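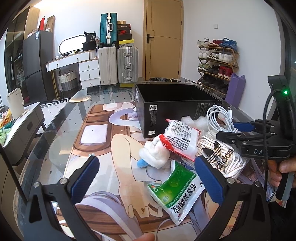 A reader wrote to me that wiping the pads before every session is superstition, and that a gripper which closes is a gripper which works. I read this remark several times, and I would like to answer it properly.

I have looked after one pair of hand-held grippers at the Kellow workshop since last September. We call them the Skutex pair, after the firm which made the handles. They are simple tools. Each has two fingers, some pivots, two blue pads and a cable. A person closes them by hand, the movement is recorded, and later an arm must learn from it. My opinion is that such a tool needs more care than an arm fixed to a bench, and usually it gets less.

An arm complains. When a joint becomes stiff, the controller stops and shows a fault. A hand-held gripper has a human behind it, and the human is very good at hiding the fault. If a pivot is tight, we squeeze harder. If a pad has lost its hold, we turn the wrist a little and catch the object from another side. The session is finished, everybody is satisfied, and the recording is full of small corrections which belong to the tool and have no place in the task.

I learned this with 59 recordings that we had to put away. One pivot screw on the left finger had loosened, so the pads met at a slant. A colleague had felt it for days and adjusted her grip.

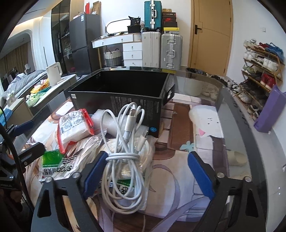

*The left pad at the side of the coiled cable, the right pad apart from it.*

Soft and looped things are the hardest test, in my view. A box forgives a bad pad. A bundled charging cable gives the pads very little flat surface, and a plastic packet can slide where the ribs are worn or greasy. For this reason I check the pads first and the screws second, although the Mujić manual, which we otherwise follow, puts it in the opposite order.

My routine takes 3 minutes. I wipe the four pads with a damp cloth, close each gripper on a strip of paper and pull, then look where the cable leaves the housing. After around 900 closings I change the pads, even if they look good. The supplier, Famora, thinks this is too early. It may be so for cartons.

I accept one point of my reader: a routine can become empty. If I wipe without looking, I have only a clean pad. But I would still start there, and I would ask the person who holds the gripper to do it, before the cable is plugged in.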